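Unit 2: Suspension Setup for 1/8 Scale Buggies
RC Vehicle Maintenance, handout to keep in your pit box

Shock oil first. Most of you arrived with whatever the factory put in, topped up with whatever was on the bench. Drain all four. If what comes out is gray, it was due. If it comes out in lumps, see me after class.

Filling
Hold the shock upright, piston at the bottom, and fill to just under the lip. Work the shaft slowly until the bubbles quit. Then wait. Then wait more — the bubbles you can't see are the ones that ruin your Saturday-style heroics on the big jump.

Pairs
Build left and right together and compare them in your hands. Push both shafts in and let go. They should come back at the same speed. A Cusero shock and a Jetanetti shock are not a pair, however nicely you ask.

Ride height
Set the car down ready to run, battery in. Drop it from a few inches, let it settle, then measure. Arms level is a fair place to start. Change one thing at a time and write it down. Your memory of what you changed is fiction by the second battery.

Springs
Collars adjust ride height. They do not make the spring stiffer. This will be on the test, and 60 percent of you will still get it wrong.
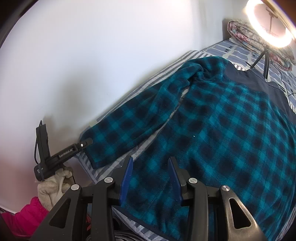
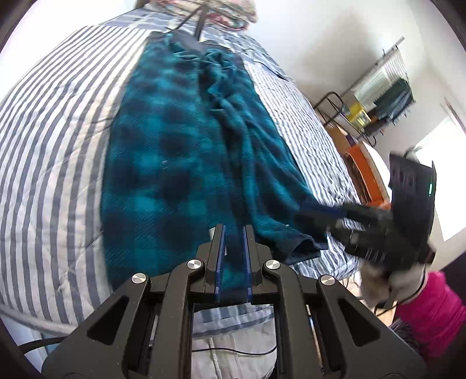

Müzeyyen Dursun writes that she sets ride height before bleeding the shocks and has never noticed a difference, and would like to know why the order matters so much on this sheet.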